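Trees and Rainwater in Back Gardens: Group Report
Yolanda Lozano, Irfan Yeoh, Nilton Cabrera
Submitted 2/27/22

1. Background

The Drurkgate estate floods at its lower end after heavy rain. Most houses there have a back garden laid to grass, and many owners have taken trees out over the years. Our project looked at whether gardens with a mature tree soak up water faster than gardens without one. We began in September and worked in pairs at weekends.

2. Method

We wrote to 72 households and 42 agreed to let us in. At each garden we pushed a metal ring into the lawn, filled it with water to a marked line and timed how long the water took to drain. Where there was a tree we did this twice, one metre from the trunk and again near the fence. Irfan kept the timings in a spreadsheet and Yolanda checked them against the paper sheets.

We left out seven gardens from the final results. Four had been watered the same morning and three had builder's rubble under the turf, so the ring would not go in properly.

3. Results

Water drained fastest close to the trunk. The fence readings in gardens with a tree were only slightly quicker than readings in gardens with no tree at all. Clay soil made more difference than we expected. On the Szalai Road side, where the ground is heavy, even the readings beside trees were slow.

Mowing also seemed to matter. Owners who cut their grass very short had harder ground, although we did not measure this and can only report what we noticed when pushing the ring in.
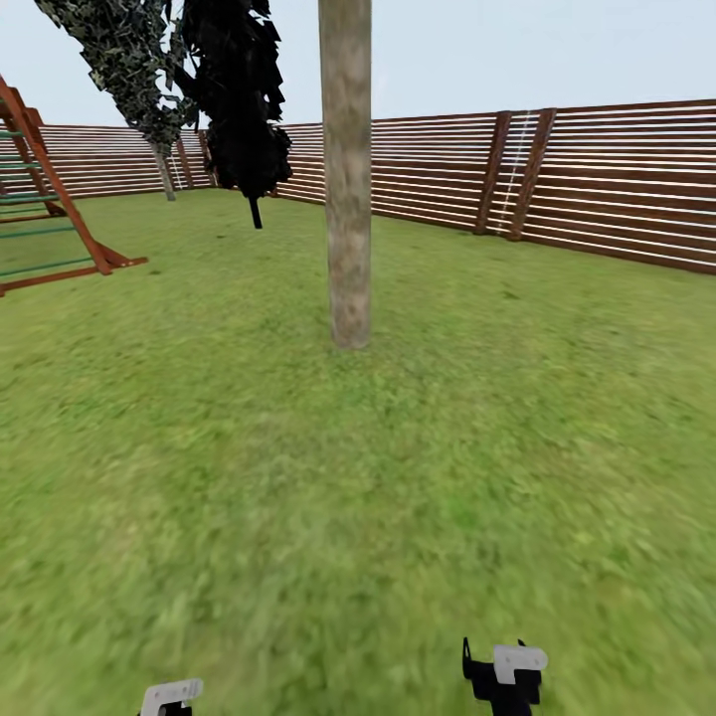 Figure 1. Computer-rendered view of a fenced lawn with several trees.

4. Problems

The ring leaked in the first two gardens and those tests had to be done again. We should have recorded the type of tree from the start. Nilton went back for the missing ones, but two owners did not answer.

5. Further work

Consuelo Apaza, our tutor, suggested repeating the tests in a dry spell. We would also like to test at more distances from the trunk, to find where the effect stops.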